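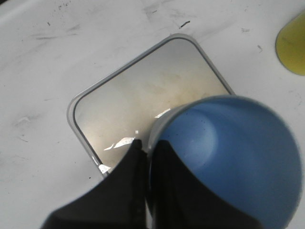

Karlijn Kuipers wrote in to ask if the Fluso descaler can be left in a kettle overnight. It can't – 30 minutes is the limit, and the kettle should be rinsed twice before it goes back into use.

Shop > Kitchen Care > Descalers

April 29, 2020, by Ilse Jansen

Fluso is a citric acid powder in 20 g sachets, 5 to a box. Stir one sachet into a quart of warm water. It suits kettles, drip coffee makers and steam irons with a removable tank. Do not use on aluminum or marble. Refills ship from Dijkstra in boxes of 70 – new stock is due in October.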